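About Jatitz

Who we are
What we test
How a visit works
Records
Staff
Contact

Jatitz is an eyesight screening service for children aged three to eleven. We visit nurseries and primary schools in Plollberg and the villages to the north of it, and we run a walk-in clinic at our own premises on Thursday afternoons in term time. We do not sell glasses and we have no financial link with any shop that does.

The service is paid for by the schools, at a flat rate per visit. Parents are not charged for the screening or for the written result. A repeat screening at the clinic within the same school year is also free of charge.

What screening is

A screening is a short set of measurements that sorts children into those who need a full eye examination and those who, on the day, do not appear to. It is not an eye examination. It does not look at the back of the eye, and a pass does not rule out every problem. A child with a family history of squint or lazy eye should see an optometrist whatever our result says, and so should any child whose parent or teacher has noticed something wrong.

What we test

Distance vision, each eye separately, at three metres. Children who know their letters read them aloud. Younger children match them to a card on their lap.

Near vision, both eyes together, at 40 centimetres. The distance is set with a cord fixed to the card.

Eye alignment, using a cover test at near and at distance.

Depth perception, using a dot pattern book and polarised glasses. Children under four are asked to point.

Colour vision, once only, normally in the second year of primary school. A child found to have a colour vision difference is not referred. The school and the parents are told in writing so that coloured worksheets, wall charts and playground markings can be allowed for.

We use the Mousavi sequence, meaning that the worse eye is always retested at the end of the session and the second figure is the one recorded. Small children often do badly on the first eye simply from not having understood what is wanted. Before we adopted the sequence, too many of our referrals came back with nothing found. The change added two minutes to each session.

How a school visit works

We need one room with a clear length of four metres, a door that closes and blinds or curtains. Light level at the chart is measured at the start of the visit and again after the midday break. If it falls below 200 lux, and the room lights will not bring it up, we move rooms or come back another day. Halls and corridors are not suitable. Libraries usually are.

Two screeners attend each visit. A class takes one morning or one afternoon. Children come in pairs, and the second child waits on a chair facing away from the chart, as otherwise the letters are learnt by heart. Children who wear glasses are tested with them on. If the glasses have been left at home, we test without and mark the form accordingly.

Consent forms go out 10 school days before the visit. A child with no signed form is not tested. We do not accept consent by telephone on the morning of the visit.

Results

Each family receives one sheet in a sealed envelope. It gives the figure for each eye, the result of the other tests and one of three outcomes: pass, retest, or refer. A retest is offered when the child was unwell, tired or unwilling, and takes place at the clinic. A referral sheet has a second page for the optometrist or family doctor, with a tear-off slip to be returned to us. Returning it is voluntary. We send one reminder in December and do not chase further.

The school receives a list of seating recommendations and nothing else. Individual measurements are not given to teachers unless the parent has ticked the relevant box on the form.

Records

Results are entered on the day in Kidus, the record system we have used since our second year. Access is limited to the screeners and the clinical lead. A child's record is kept until the end of primary school and is then deleted, unless the family asks for it to be sent on. Paper forms are shredded once the entry has been checked by a second person. Parents may ask for a copy at any time. Requests made in writing are answered within a month.

The previous version of our record-keeping policy was replaced on Tuesday, July 19, 2022. Families who joined before then were sent both versions.

Staff

Inese Dambrauskienė is the clinical lead. She trained as an orthoptist and worked in a hospital children's eye department before joining Jatitz. She sees every retest at the clinic and signs all referral sheets. New screeners watch 80 sessions before testing a child on their own, and their first 600 results are checked by her.

All staff who enter schools hold current background checks. Copies are sent to the school office with the booking confirmation and need not be requested separately.

Equipment

Charts are replaced every two years, or sooner if the white has yellowed. Occluders and polarised glasses are wiped between children and washed at the end of the day. Children with a sticky or red eye are not tested until it has cleared, and are offered a clinic appointment.
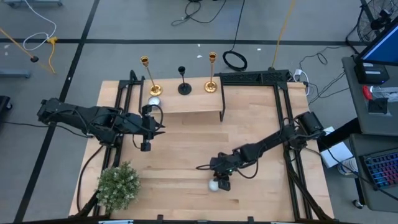
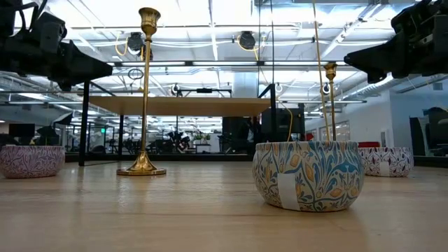
Both pictures: wooden tabletop and two black robot arms. Second picture: with patterned tin bowls and brass candlesticks.

Contact and bookings

Schools should book by e-mail through the office, giving the number of classes, the length of the room and two possible dates. Bookings for the autumn term open after Easter. Parents wishing to bring a child to the Thursday clinic do not need an appointment, but the last child is taken half an hour before closing. Please bring any glasses, including old pairs, and the result sheet from school if there is one.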